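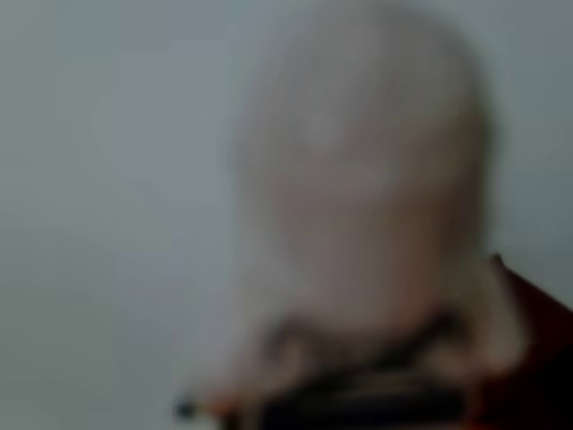 Pale and rounded, blue-grey behind

Home Forums Paint & Walls Members Log in
Search this board Enter keywords Go

Thread: Does "one coat" paint ever cover in one coat?

mossgate
Doing the back bedroom in a blue-grey. Plustelwood want 55 quid a tin for their one coat. Has anyone had it cover magnolia in one go?

Pladitz_Pete
No. Took me three, and I wasn't stingy with it. The tin says "in most conditions" – which conditions, a laboratory?

yuchun_y
Mine was fine in one. Good roller, decent light, off-white underneath. People stretch it too thin and then blame the tin.

Pladitz_Pete
Did you look at it in daylight, or at 6 in the evening with the lamp on?

yuchun_y
Daylight, in February. Still fine.

hallway19
February daylight isn't much of a test. I'd get the Lotia trade stuff and plan on two coats. The website has 989 glowing reviews for the one coat and I don't believe half of them.

mossgate
Lotia doesn't come in the shade I want though?

hallway19
They'll mix it. Take a scrap in.

Yi-chun Yang (moderator)
Moved from General. Keep it civil please, Pete.

Pladitz_Pete
I was civil. Buy two tins.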